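Notebook, workshop bench 2
Monday, started 8.40

Carried on with the glaze tests for the Jaltum order. The second firing came out of the small kiln overnight and I unpacked it before anyone else was in. Shelf order was kept this time, so the tile numbers match the sheet.

The Flemus white is still crawling on the inside curve of the bowls. Flat tiles are fine, front and back. Same bucket, same sieve, same dip count, so I am fairly sure the trouble is thickness where the glaze pools at the foot of the curve. Thinned half the bucket with water and stirred it for a good while. It went on more evenly but looked thin on the rim. Will fire three bowls from each half and compare.

Tile 129 is the one to keep. It has the Makris iron wash under the clear, brushed and not dipped, and it broke to a warm brown on the edges with no pinholes. I had written it off before firing, the brush marks looked bad. Recipe is on card 3065 in the tin. Please put the card back behind the divider, it was in with the slips again.

The matt green is no good. It scratches with a fork and leaves a grey line that doesn't wash off. I tried it with more clay in the mix and it was worse. Stopping work on it unless Jaltum ask for it by name.

Bisque stock is getting low. Enough plates for one more round, mugs nearly finished. Two of the mugs had hairline cracks at the handle join, both from the same board by the window. Moved that board to the lower rack and covered it with plastic. If the next lot cracks as well, it is the joining slip and not the drying. 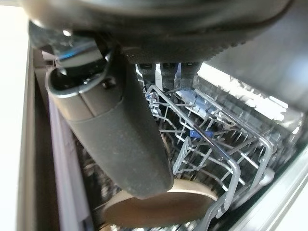
Dishwasher testing of the glazed pieces is the next job. Jaltum want to know how the surface holds up to daily washing, and the brown and the white both need a run before I write to them. The rack has coated tines in parallel rows, and a plate leaning on those is a fair test for the foot ring as well as the face. Unglazed foot rings may mark the coating, so sand them first with the fine pad. One plate of each glaze stays dry in the cupboard for comparison. Same powder for every wash, and write each cycle on the sheet on the door.

Still to do: order more Jellov stoneware, the last bag is open and going hard at the top. Clean the spray booth filter. Kiln shelf with the chip needs grinding and a fresh coat of wash before it goes back in.

Bowls loaded 16.15, slow programme, leave the lid shut until tomorrow.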